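Bunk bed scene, Saturday, late
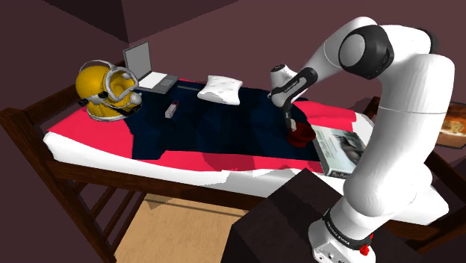 Arm over the bunk, fingers pointing down at the red thing next to the book.

OK, so the bunk is in! I've been putting off the bed scene since May because cloth in the simulator always eats an evening, and it ate this one too. The navy blanket still has those crunchy folds (looks like somebody upholstered a bed in origami) but it holds still now, and I can live with crunchy. Wayne, if you want to fix the shading, be my guest.

Clutter came out of the Itlow pack, scaled by eye. The diving helmet is my favorite and I'm leaving it in whatever anyone says. It's also a pain - the collar plate sinks into the red bedding and I get a contact warning on every reset. Cutting the helmet's collision mesh down to 7 pieces helped a bit. Laptop and little quilted pillow are fine where they are.

Running order for the Plorkholm bench machine:

reset, settle for 2 seconds before doing anything
go to hover over the red object, fingers straight down
descend slow, close, lift 10 cm, hold
log it, reset

I want 100 of those overnight with the start pose jittered. The book worries me. It's close enough that a wide-open gripper could land on the cover, so I've told the planner to come in with a narrower opening. If it still clips, rotate the wrist before moving the book, please!

The real bunk at the Plultville shop has a higher rail than this one, I think. Need to bring a tape measure. Last reset took over a minute, no idea why, check the Sugden logger isn't writing every single frame again.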